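Search Findwood
Search
Popular searches: worktop oil, water rings, table legs, squeaky stairs

How to oil a wooden table

Posted 12/01/2022 in Care and Repair

An oiled table needs doing again when water stops beading on the surface and starts to leave dark patches. For a kitchen table in daily use that usually means once a year. A table in a spare room can go much longer. The work itself takes an evening, plus drying time, and the only skill in it is knowing when to wipe the oil off.

This guide covers tables that already have an oil finish, and bare wood that has never had anything on it. If your table is varnished or lacquered, oil will sit on top and stay sticky. To check, put a drop of water somewhere it won't show and leave it for ten minutes. On bare or tired oiled wood it will soak in and darken the spot. On varnish it will just sit there. A recently oiled table will also hold the drop, in which case it doesn't need doing yet.

What you need

Hardwax or Danish oil, one small tin
Sandpaper, 120, 180 and 240 grit
A cork sanding block
Lint-free cotton cloths, more than you think
White spirit
Thin gloves and a dust mask

We used Vekley clear hardwax oil on our own table. A small tin did two coats with a fair amount left over. Clear oil still darkens the wood a little, much as a damp cloth does, so wipe a damp cloth over a corner first if you want to know what colour you will end up with. The tinted versions are harder to get even and I would leave them alone on a first attempt.

Clearing and cleaning

Take everything off and wipe the table down with warm water and a drop of washing-up liquid. Wring the cloth out well. Pay attention to the places where people sit, as grease from hands and sleeves builds up along the edges and stops the oil going in. Dry with a towel and leave overnight.

Candle wax should be lifted with a plastic scraper, and the mark it leaves rubbed with white spirit. Black marks from iron or steel pans are deeper and may not come out with sanding. You can treat them with oxalic acid, but that is a job of its own and we have a separate page for it.

Sanding

Start with 120 grit only if the surface is rough or stained. Otherwise go straight to 180. Sand in long strokes from one end of the table to the other, always along the grain. Scratches that run across the grain hardly show on dry wood and then stand out badly once the oil is on. 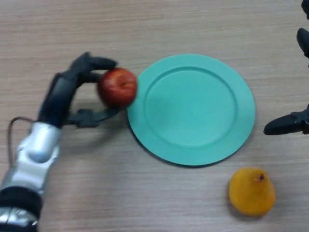

Use light, even pressure and resist the urge to work hard at one mark, or you will make a shallow dip that catches the light. Spread the sanding out over a wider area instead. If the table has a veneered top, skip the 120 altogether and stop as soon as the surface feels smooth. Veneer is thin and there is no way back once you have gone through it.

Finish with 240. Vacuum the dust, then wipe with a cloth dampened with white spirit and let it dry off completely with a window open.

First coat

Stir the oil slowly with a flat stick. Don't shake the tin, which puts bubbles in it. Pour a small amount on to a folded cloth and rub it in along the grain, working in strips the full length of the top. Do the edges as you go. The coat should be thin enough that the wood looks wet but no oil is pooling anywhere.

Leave it for 15 minutes, or whatever the tin says, then take a clean cloth and wipe off everything that hasn't soaked in — all of it, including the edges. Oil left standing will dry to a tacky film that picks up dust and has to be sanded off again.

Look at the surface from a low angle with a lamp at the far end. Shiny patches need more wiping. Dull patches are fine and will even out with the next coat.

Second coat

Wait until the next day. In a cold room give it two days. Rub the surface very lightly with worn 240 paper, wipe off the dust and repeat the first coat, using less oil. Bare wood may want a third.

You can put light things on the table after a day or so. Keep water and hot dishes off it for a week, and don't use a tablecloth in that time either.

Getting rid of the cloths

Cloths soaked in oil can heat up and catch fire by themselves if they are left in a heap. Lay them out flat outdoors until they are stiff, or soak them in water and seal them in a metal tin before they go in the bin.

Related guides
Removing black marks from oak
How to fix a wobbly table
Samonte dining bench: building the frame
Which sandpaper grit do I need?
Oiling a chopping board

Findwood uses cookies to remember your settings and count visits. Accept all | Manage cookies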